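Quiénes somos

Filto es una editorial de libros de artista y un taller de impresión. Publicamos libros hechos por dibujantes, fotógrafas, grabadores y gente que trabaja con el papel sin tener un nombre fijo para lo que hace. El catálogo reúne hoy 101 títulos, casi todos en tiradas cortas, y una parte de ellos está agotada desde hace años.

El taller está en Barurow, en la planta baja de una antigua fábrica de botones. Arriba hay viviendas, de modo que las máquinas ruidosas paran a las ocho de la tarde.

De dónde venimos

La editorial empezó en 1980 como boletín. Eran hojas plegadas en cuatro que se repartían en exposiciones y se enviaban por correo a los suscriptores. El primer libro propiamente dicho, un cuaderno de frottages de aceras y tapas de registro, salió dos años más tarde y se cosió a mano en una cocina. De aquel cuaderno conservamos dos ejemplares en el archivo, uno de ellos con las páginas centrales al revés.

Durante mucho tiempo imprimimos fuera. El cambio llegó cuando la imprenta Ortner cerró y nos ofreció su maquinaria: una prensa de pruebas, una guillotina, varios muebles de tipos y una offset pequeña que todavía usamos para los interiores a una o dos tintas. Con las máquinas vinieron también las fichas de trabajo de Ortner, escritas a lápiz, que nos han servido más que cualquier manual.

Qué publicamos

No tenemos una línea temática. Hay libros sin una sola palabra y libros que son casi todo texto, desplegables, carpetas de láminas sueltas, un atlas de manchas de humedad y un diccionario ilustrado de nudos. Lo que pedimos a un proyecto es que necesite ser un libro – que el orden de las páginas, el formato o el papel formen parte de la obra.

El catálogo se organiza en tres colecciones. Cuadernos recoge obra sobre papel en formato pequeño, con grapa o costura vista. Láminas reúne carpetas de grabado y serigrafía, numeradas y firmadas. La tercera se llama Stirnier, como la calle del primer local, y está dedicada a los ensayos sobre imagen, ornamento y oficios gráficos. Es la única que reimprimimos con regularidad.

Las tiradas van de 19 ejemplares, en el caso de las carpetas más laboriosas, a 469, que fue lo que dio de sí el papel comprado para el primer volumen de Stirnier. La cifra se quedó y desde entonces todos los títulos de esa colección salen con el mismo número de ejemplares por edición.

Cómo trabajamos

Un libro tarda entre uno y dos años. La primera fase es de mesa: maquetas en blanco, pruebas de plegado, cambios de orden. Los autores vienen al taller al menos dos veces, una para decidir el papel y otra para dar el visto bueno en máquina. Si viven lejos, enviamos las pruebas por correo. No aprobamos color en pantalla.

La encuadernación se hace en casa cuando la tirada no pasa de cien ejemplares. Las demás van a un taller externo, con una maqueta cosida por nosotros como muestra. Los contratos son iguales para todos los autores: un anticipo modesto, un diez por ciento de los ejemplares y los derechos de la obra siempre a su nombre.

El archivo

Guardamos un ejemplar de cada título, además de maquetas, planchas y correspondencia. El archivo puede consultarse con cita previa, por las mañanas, de octubre a junio. Recibimos a estudiantes de bellas artes y diseño en grupos reducidos. Las planchas no salen de la sala y los libros se consultan con las manos limpias y secas, sin guantes.

Cursos

En primavera y otoño damos cursos de composición tipográfica, costura y serigrafía. Los programas se publican en esta misma web en febrero y en agosto. El precio incluye el material, salvo en el curso de serigrafía, donde cada participante trae su papel.

Propuestas

Leemos propuestas en marzo. Hay que enviar una maqueta física, aunque sea tosca, y una página de texto que explique el proyecto. Contestamos a todas antes del verano. Las maquetas se devuelven si se incluye un sobre con la dirección y el franqueo; las que no lo llevan pueden recogerse en el taller hasta final de año.

Dónde encontrar los libros

Vendemos directamente en el taller, por correo y en algunas librerías especializadas, cuya lista está en la sección Distribución. Las carpetas de Láminas solo se venden en el taller. Para pedidos de bibliotecas y museos preparamos factura proforma y aplicamos el descuento habitual.

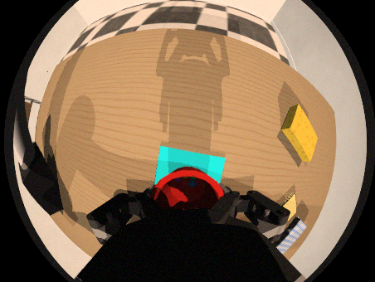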